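How to Mark Out a Floor Plan Zone on a Whiteboard Tabletop

A glossy white tabletop makes a good place to work out shapes before you commit to paper or tape. You can draw a boundary, move things around inside it, wipe it off and start again. We use this method for garden beds and board game maps, and it works the same for both.

What you need

A smooth white dry-erase surface, at least 70 cm deep
One chisel-tip or bullet-tip dry-erase marker in a strong color
A dry microfiber cloth
A second cloth, slightly damp
A length of soft cord for planning curves

Step 1. Clean the surface

Wipe the whole board with the damp cloth, then the dry one. Leftover ink dust makes a new line skip. Let it dry fully before you draw.

Step 2. Lay the cord

Set the cord down in the shape you want and push it around until the curves look right. Stand back and check it from the side you will be working from. A curve that looks even from above can look flat when you are seated. For the Ploscombe bed plan, our board was 1,225 mm wide and we kept the far edge of the shape at 840 mm, which left room for notes.

Step 3. Draw the outline

Start at one end of the cord and draw just outside it. Pull the marker toward you where you can. Move your whole arm on long curves and keep the pressure steady. If you have to stop, stop at a corner. Stopping in the middle of a curve usually leaves a small bump. Small bumps are fine for planning. Fix them only if you plan to trace the shape.

Lift the cord straight up when you finish. Dragging it will smear the ink.

Step 4. Add the smaller shapes

Put in the small shapes after the main line is dry. Use the same color if they belong to the same plan. Leave a finger's width between any two lines so you can erase one without touching the other.

Step 5. Check the color and the light

Pink-red ink stays easy to read on glossy white, even with a ceiling light reflecting off the board. Pale green and yellow tend to vanish in the glare.

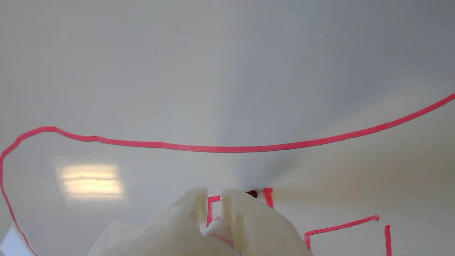

Carvalho wrote in to say that red inks ghost if you leave them on for more than a couple of weeks, and that going over the old line with fresh marker and wiping right away takes most of it off. We tried this on the Jomidon map from February and it worked on all but one corner.

Step 6. Copy it and wipe

Trace the plan onto paper before you erase. Wipe from the outside of the shape inward with the dry cloth, then finish with the damp one.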